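Nulby Steamed Bun Notes
@nulbybuns

Putting all my notes on steaming buns in one thread, as the old ones are scattered over months of replies. Electric steamer, bought buns and home-made ones. Long thread, mute if you need to.

Same pot all the way through. Steel rim, white base with the little knob on the front, perforated tray inside, glass lid with a white handle.
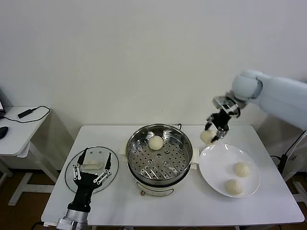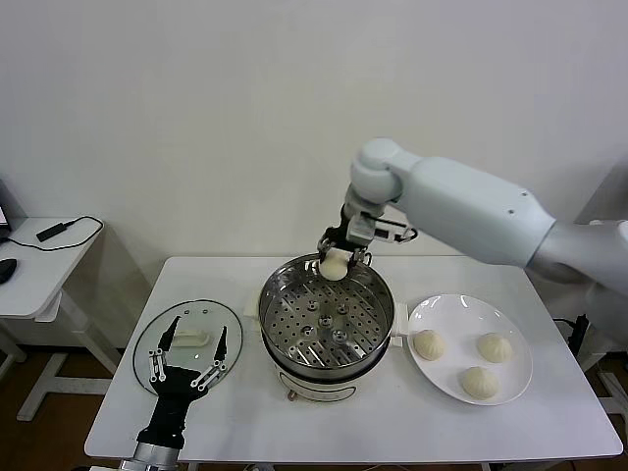
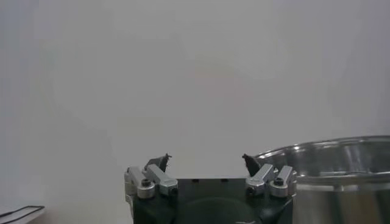
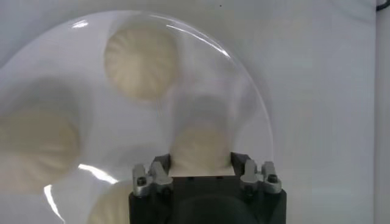
Nulby Steamed Bun Notes, Vol. 2, No. 48

Water first. It goes in under the tray and must stay under the tray. If it comes up through the holes when it boils you have put in too much, and the bottom of the bun goes to paste. I fill mine to a line I scratched on a chopstick.

Bring the water to the boil before the buns go in. Lid on while it heats. I used to start everything from cold to save time and the buns from the shop came out wrinkled more often than not.

People ask if you need paper underneath. For home-made buns, yes, a square of baking paper under each one, cut small so most of the holes are left open. For shop buns that are already cooked and only need warming, I put them straight on the tray.

If you have no baking paper, a cabbage leaf does the job. Lettuce does not. It goes slimy and sticks to the dough.

Where to put them on the tray: leave a gap between the bun and the wall of the pot. Steam turns to water on the steel and runs down. A bun that touches the side gets a wet patch and the skin tears when you lift it.

Leave a gap between the buns as well. Home-made ones grow by half again. I do 3 to a batch in this pot and wait. If you cram them in they join up and you pull the pleats off getting them apart.

Times. Frozen shop buns go in straight from the freezer, lid on, and get 15 minutes. From the fridge, eight. Home-made and raw, 12 for plain and 15 for filled. Your pot will be different from mine, so open one up and look.

Do not lift the lid to check. If you have a glass lid you can see well enough through it once the first fog clears.

When the time is up, switch off and leave the lid where it is for 2 minutes. Then tip it open a crack on the side away from you, wait a bit more, then take it off. This is the step I get most messages about. Buns that collapse have usually been uncovered too fast.

Take the lid off level and turn it over away from the buns. There is a lot of water on the inside of it and it will all land on the top of your nicest one.

Where the lid goes after that — flat on the table, on a folded cloth if it is hot. I have stood one up against a wall and it slid. Replacement lids cost nearly as much as the pot.

Plate. A plain white plate is fine, wide enough that they sit apart. Warm it if you are eating straight away. Space them out, pleats up, and let the bottoms dry for a minute. If the underside is sticky, turn the bun on its side for a bit.

Lifting them out. Tongs with soft ends, or a thin spatula slid under. Hold low on the sides and squeeze as little as you can. Gripping the gathered bit on top looks sensible and it comes off in your hand.

Pleats, as somebody always asks. Mine are uneven. Roll the edge of the circle thinner than the middle, keep your thumb still and feed the dough to it. Pinch the centre shut and give it a small twist. If it opens in the steam the edge had flour or filling on it.

Colour. They come out cream, and that is normal with ordinary flour. The very white ones in shops are made with bleached or low-protein flour. I use Melance plain, the bag with 1818 on the front, and it gives a slightly yellow bun with a good chew.

Bought ones: Stanciu on the corner by Nulby station keeps them in the end freezer. The plain are better than the filled. Go before noon in August, they don't restock until the evening.

Keeping them. Let them cool all the way, then cover. A cover over warm buns drips on them. Once cool they keep 48 hours in the fridge in a tub with a tight lid. After that the crumb gets hard and more steaming doesn't bring it back.

Freezing is better than the fridge if you know you won't eat them soon. Freeze them on a tray first so they don't stick to each other, then bag them.

Microwave: damp kitchen paper over the bun, short bursts, eat at once. It goes tough as it cools. I only do it at work.

Cleaning. Unplug it and let it cool before you pour the water out, and keep the base out of the sink. The tray lifts out. Dough dries hard in the small holes, so soak it and use an old toothbrush from the underside.

Limescale is bad round here. White vinegar and water in the pot, warm it, leave it for an hour, tip it away, rinse, then boil plain water once with nothing on the tray. Otherwise the next batch tastes of chips.

Somebody asked about the Feto stacking one. I had it for a winter. It steams evenly on the bottom tier and poorly on the top, and you have to swap them halfway with hot hands. For a household of two I prefer a single tray.

Correction to an older post: I said to oil the tray. Don't, it makes the bottoms yellow and the holes gum up.

Red bean filling next, once I have it thick enough to stay put. Replies are open if your timings are different, and please say what size your buns are.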